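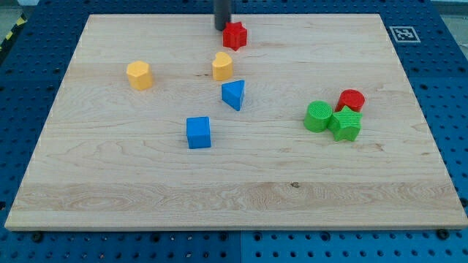
Plastic shape blocks in red, yellow, blue and green, scattered on a pale wooden board.

In praise of the toy library

By Florian Leitner
28 March 2025

The best public building in Tastotbridge is a single room behind the swimming baths, with a door that sticks and a carpet the colour of porridge. It is the toy library, and I have become a complete bore about it. I bring it up at dinner. I brought it up with the man who came to read the meter (he has grandchildren, so I feel he had it coming).

If you have never used one, the idea is as simple as it sounds. You join, you pick out 3 toys, you take them home in a big bag, and a fortnight later you bring them back and choose again. Our membership costs £20 a year. I have spent more than that on one wooden garage that my son looked at for the length of a cup of tea and then used as a step to reach the biscuits.

What I love most is what borrowing does to the mood of a house. When you buy a toy you want it to be liked. You hover. You say "look, it goes in here!" in a bright voice, and if the child would prefer to lick it you feel a small pang about the money. A borrowed toy carries none of that. If it flops, back it goes, and some other child two streets away will adore it. We once took home a marble run that sat untouched behind the sofa until the day it was due, and I felt nothing at all. It was wonderful.

And then there are the ones that don't flop! My daughter, who was 2 when we joined, fell so hard for a set of stacking cups that we renewed them until the polite limit and then a little past it. When we finally gave them up she waved goodbye at the counter, very solemn, and by teatime she was busy with a drum. I had been dreading tears. I think small children are far better at letting go of things than we expect, provided they have seen that there is always something else on the shelf and that the first thing hasn't been lost, only gone visiting.

People do raise objections, and some of them are fair. Germs come up a lot. Ours wipes everything down between loans, and I give it all another going over in the sink, and my children still catch every cold going, as they did before. Missing pieces are a real nuisance. Each bag has a card listing what should be in it, and I have spent whole evenings flat on my stomach with a torch, hunting for a wooden carrot. The opening hours are the complaint I'd most like to see answered. Anyone working ordinary shifts at Veloso, which is half the town, has no hope of getting there before it shuts, and a service for families that working parents can't reach is only doing part of its job. One late evening a week would change that.

The bigger objection is that it's a nice extra, and that when money is short nice extras have to go. I couldn't disagree more. Play is how young children spend their day, all of it, and good toys cost a lot. A chunky shape sorter, a decent set of bricks, a push-along trolley that doesn't tip over: put those in a basket at any shop and you'll see what I mean. Plenty of families round here would have to choose one, for a birthday, and hope they chose well. With a library card they can have the lot, in turn, and find out what their child is keen on. We are quite used to this thinking with books. I can't see why a jigsaw should be treated differently.

It saves a mountain of plastic too. I used to feel rather gloomy walking past the charity shop on Clullent Road and seeing the bin bags of hardly used toys piled in the doorway every January. A good tough toy can last through dozens of children, and it seems a shame to give it just the one.

I should mention the floor as well. On the porridge carpet, while the children empty every box within reach, the grown-ups talk. I have learned there where to get shoes fitted, which dentist is kind, and how to get banana out of a car seat (cold water, then patience). I moved here knowing not a soul, and the first person to ask me round for lunch did it across a toy till.

The lease on the room comes up for renewal in April, and the council is asking residents what they think. The form is at the front desk of the baths and takes a few minutes. Please fill one in, even if your children are long grown, and if you have good toys in the loft with all their pieces, take those down with you.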